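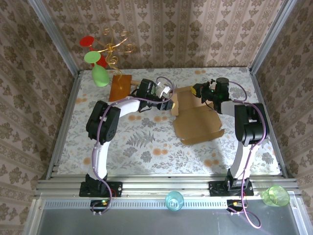
Combat Sports and Media, Week 6 handout
Titles, rankings and who gets to say so

Read this before the seminar and bring the fight sheet you filled in last time. The reading from Grabner (chapters 2 and 3) is still required, whatever you heard in the hallway.

1. What a belt is supposed to mean

The textbook version goes like this. A promotion has a weight class, the weight class has a ranking, the top contender fights the champion, and the winner is the best fighter in that class. Grabner repeats this version with a straight face for most of chapter 2. I would ask you to hold it up against any year of any promotion you follow and mark every title fight where the challenger was the top-ranked contender available. Most people who try this stop trusting the textbook version by spring.

A belt is a claim made by a company that sells tickets. It may also be true. Keep those two things apart in your written work.

2. The Verkora case

Verkora, the regional promotion we looked at in Week 4, published its matchmaking rules and then kept a record of how often it followed them. For our purposes that is a gift. Over the period covered in your packet it put on 426 bouts. Of those, 203 were advertised with the word "title," "eliminator" or "contender" somewhere on the poster.

Think about that for a minute. Almost half the card, most nights, was supposedly about the championship. Either the division was deeper than any I have ever watched, or the word had stopped doing any work. Some of you argued in April that fans don't care, and the gate figures may back you up. They may also show that fans like a good fight and ignore the poster. The packet can't tell you which, so don't write as if it can.
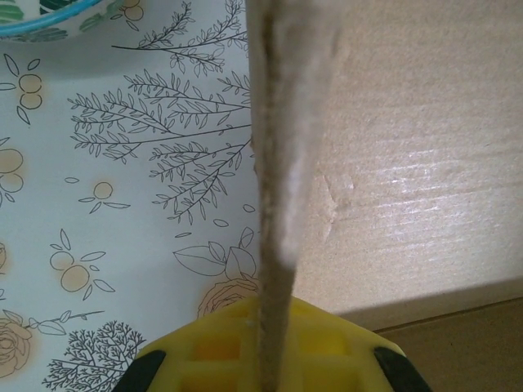 Terms to know for the quiz:

Interim title – a belt made while the champion is hurt, suspended or in a contract dispute. Look up how long the champion was really out before you accept the stated reason.

Vacated title – given up or taken away. Press releases are vague about which. Find a second source.

Eliminator – a fight whose winner is promised a title shot. Promised by whom, and in writing? Verkora's rules say "will be considered."

Catchweight – a bout at an agreed weight between classes. A title can't normally change hands in one, which is handy for a champion who would like a night off from risk.

3. Rankings

Onder is the ranking service most regional promotions quote. It takes votes from a media panel and publishes a top 40 across all weights. The method page is short. It doesn't say how panel members are picked, whether they watch the undercards, or what happens when a member also works for a promotion. Zerstead, its rival, uses a formula and likes to call itself objective. A formula has somebody's opinions in it too; they were just put in earlier. Look at how much Zerstead rewards a finish over a decision and ask who decided that.

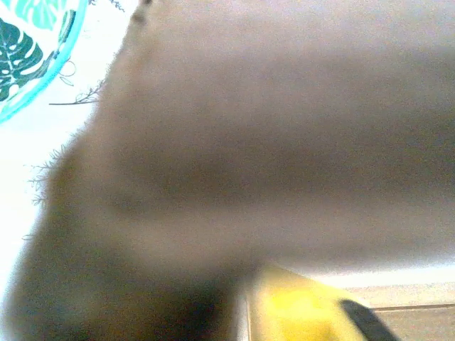
When the two lists disagree, promoters quote the one that helps. I have yet to see a press release quote both.

4. For the seminar

Pick one title fight from the packet. Find where each fighter stood in Onder and Zerstead a month before the bout. Write a page on whether the matchup can be defended on sporting grounds alone. "The fans wanted it" is a business reason, so label it as one.

Commentary clips don't count as evidence of a fighter's standing. The people talking are paid by the people selling.

Pages are due at the start of class. Late ones go in the box by the office door and lose a grade.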